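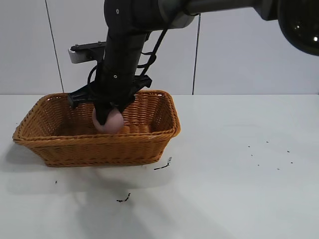 Chore automation

Chore automation is the use of machines to do routine physical work in homes and on small shop floors, such as tidying, sorting, folding, wiping and packing. The term is mostly used for tasks that people do by hand without special training. It doesn't usually cover factory robots that repeat one fixed motion, or single-purpose appliances such as dishwashers, although some writers count both.

As of Mar 30, 2020, no general-purpose chore machine is in common household use. Robots can do a number of separate tasks under controlled conditions, but most can't move from one task to another, or from one room to another, without new programming or training.

Background

Washing machines, dishwashers and vacuum robots took over parts of housework by changing how the work is done. A dishwasher doesn't pick up a plate. A person loads it, and the machine sprays water. The handling of objects before and after the wash stayed with people.

Handling is the part that chore automation tries to solve. Early attempts used arms that followed a list of recorded positions. These worked when every object was in a known place and failed when something had moved. Later systems added cameras and force sensing, so that the arm could find an object and adjust its grip.

Pick-and-place tasks

The most widely studied chore is picking up an object and putting it somewhere else. Clearing a table into a basket, filling a lunch box and sorting parts into bins are all forms of it. The task has four steps: finding the object, reaching it, gripping it, and letting it go in the right place.

Rigid objects of simple shape, such as blocks and cans, are the easiest. Soft objects are harder. Cloth, dough and modeling clay change shape when gripped, so a grip that was right at first contact may be wrong a moment later. A soft lump may also stick to the fingers or come out of the grip with dents in it. For a kitchen or bakery this can matter, as the shape of the piece may be part of the result. 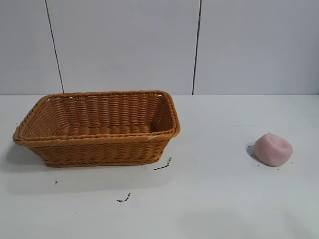 A woven basket and a lump of pink clay or dough on a white tabletop.

Containers bring problems of their own. The sides of a basket limit the angles from which a gripper can come in, and a wide gripper body can hit the rim before the fingers reach the bottom. Woven surfaces may catch on fingertips. A light basket can also slide or tip when touched. People correct for this with the other hand, and a single arm can't.

Grippers

Most test systems use a parallel gripper, which has two fingers that close toward each other. It is simple and strong, and its position is easy to measure. It is less suited to thin, flat or very soft items. Suction cups do well on boxes and smooth packaging but poorly on cloth and woven goods. Hands with many joints can hold more kinds of objects, but they cost more and break down more often.

Measuring progress

There is no single agreed test. Results are often given as a success rate over repeated tries, and the figures depend heavily on the setup. In the Clemness trials, run in Grisberg by the engineer Oriana Ibarra, a single arm made 2530 attempts to move household items into open containers. It succeeded in 68 percent of them. Most failures were dropped items or grips that missed, and soft items did worse than hard ones.

Ibarra wrote in the trial report that the rate was "good enough to be interesting and too low to leave alone in a kitchen." Critics of the trials noted that the table held few items at a time and that the lighting never changed.

Speed is reported less often. A task that takes a person a few seconds may take a machine much longer, in particular when it has to stop and look again after a failed grip.

Use in shops and small factories

Small workplaces have been somewhat quicker to adopt the machines than homes. Benches can be kept clear, parts arrive in the same trays, and a worker is nearby to fix mistakes. The packing firm Omo installed arms at its Cáceres site in July to place goods in gift baskets. The arms handled boxed items, while ribbons, wrapped soaps and other soft goods were still placed by hand. The firm kept two workers on the line for this purpose.

See also

Domestic robot
Grasp planning
Home appliance
Soft object handling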